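4 May 2024

# Keeping a bathroom counter nice

We put off sorting out our bathroom until January, and then I spent a whole weekend on it (with tea breaks, of course!). A few things have stuck since then, so I'm passing them along. First, go through your tubes and stand the half-used ones on their caps in an old mug, so the last of the paste slides down where you want it.

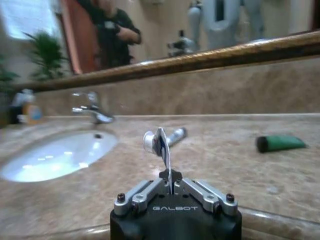 *What looks like toothpaste, held up by the flat end.*

Marble is lovely but it sulks if you use vinegar on it. I mix 5 drops of plain dish soap into a bowl of warm water, wipe with a soft cloth, rinse, and dry it right away.

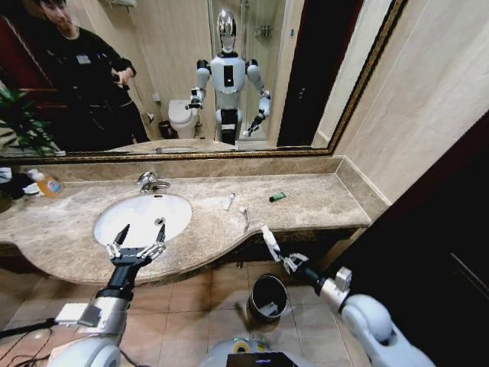

Mirrors come out best with two cloths, one barely damp and one bone dry, and I'm still using the pair I bought in Trorkholm years ago. Spray the cloth and never the glass. If yours is a big one in an ornate dark gold frame, go over the curly bits first with a dry paintbrush - a soft, cheap one is fine - and do the glass afterward.

Streaks usually mean too much soap. 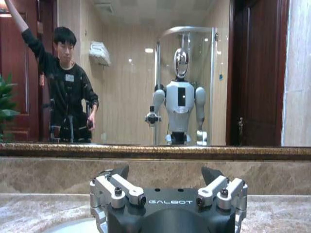

A second pass with the dry cloth, top to bottom, clears most of them. For the faucet, wrap a rag soaked in warm water over the crusty part and leave it 15 minutes while you do something more pleasant.
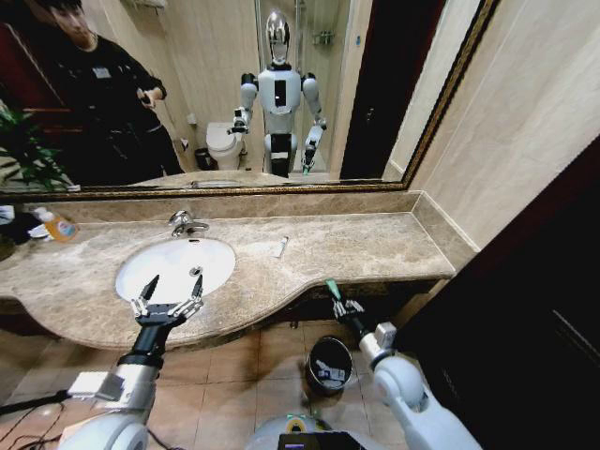

Then rub it with an old toothbrush and buff it dry. I do ours every 6 weeks or so, more often when we have company staying.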